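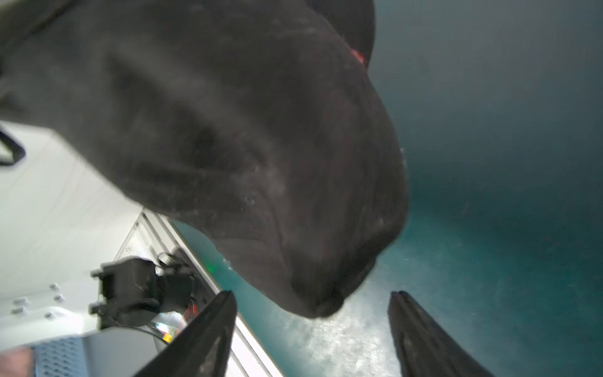 A large dark marine animal beside the white boat, head close to the water.

Cleaning and storing staff caps between boat outings

Posted by Brerkitz Outings Office
April 20, 2026

Our office arranges wildlife boat outings from Gastton for school groups and adult classes. Each person aboard is issued a baseball cap at the start and returns it at the end. The cap keeps the sun out of the eyes while passengers look down at the water, and its color tells the crew which group a passenger belongs to. At present we use blue, pink and black. When an animal comes up close to the side, as happened on a recent outing, passengers lean toward it and the caps are exposed to a fair amount of spray.

We hold 900 caps in total and issue up to 100 on a busy day. They come back with salt marks along the sweatband and, in many cases, sunscreen on the brim. Until now they have been wiped with a damp cloth and placed in a basket on the sorting table. The baskets are light blue plastic with perforated sides. They are too small for the purpose, and a cap often sits with its brim hanging over the rim.

The caps are not all of one kind. The blue ones are brushed fabric with a row of small perforations. Some of the black ones have a strap at the back with a bronze-colored metal buckle, and others carry white lettering. We do not have fiber content labels for any of them, as the original order from Briggs was placed before the present staff took over and the paperwork has not been located.

We would be grateful for advice on the following points. Can all of the caps be washed in the same manner? How should the metal buckles be treated after exposure to salt water? Is it acceptable to store caps in the perforated baskets over the winter, or should they be moved to boxes? The next large group is booked for August, and we would like to have a written procedure in place before then.

Posted by Urnerex Textile Desk

The procedure below is the one our desk follows for caps of unknown fiber. It is slow, and it assumes that the brim may contain cardboard. Older caps sometimes do, and a cardboard brim will not recover from soaking.

First, sort by color and then by the type of closure at the back. Pink caps should be kept apart from black and blue until you have tested for color transfer. Press a damp white cloth against the inside seam and hold it there for a full minute. If color appears on the cloth, that cap is to be spot-cleaned only.

Rinse salt from the sweatband with cool fresh water, using a sponge. Do this on the day of the outing. Once salt has dried into the band it draws moisture from the air and the cap will feel clammy the next time it is worn. Sunscreen responds to a small amount of plain dish soap worked in with a soft brush and then rinsed. Brushed fabric should be worked in one direction only, with light pressure, or the surface will become patchy.

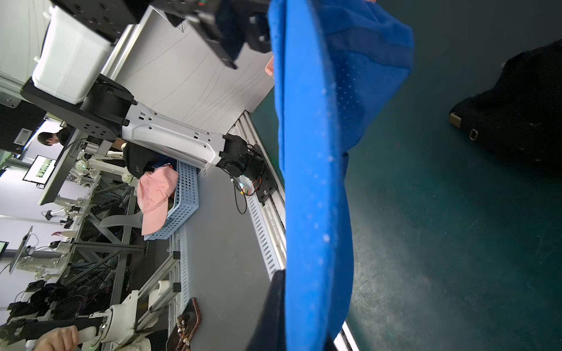 Buckles require separate attention. Open the strap fully, rinse the metal with fresh water, and dry it by hand, including the underside where the strap folds over. Leave the strap open until the fabric is dry. Bronze-colored finishes are frequently a thin coating over another metal, so please do not use polish. If green or white deposits have already formed, a cotton swab with a little white vinegar may be used, followed by a thorough rinse.

Dry the caps in moving air, out of direct sun, each one over an upturned bowl of suitable size. Do not use a tumble dryer.

With respect to storage, perforated baskets are suitable for drying and for daily issue. For the winter we would move the caps to lidded boxes, nested crown inside crown with the brims all facing one way. A brim left hanging over a rim for 3 months will take a bend - and the bend is difficult to remove.

Posted by Gastton Hall Stores

We wash ours in the machine, cold, in a mesh bag. We keep 1530 caps for summer programs and have lost very few that way. The ones with lettering we turn inside out as far as they will go.

Agree on the boxes. Label the short end, as the long side cannot be read once they are shelved.

Posted by Brerkitz Outings Office

Thank you both. We tested a pink cap this morning and color did transfer to the cloth, so the pink caps will be spot-cleaned. The black caps with buckles will be done by hand as described. A further inquiry has been sent to Briggs regarding the brims, and we will hold off on machine washing until a reply is received.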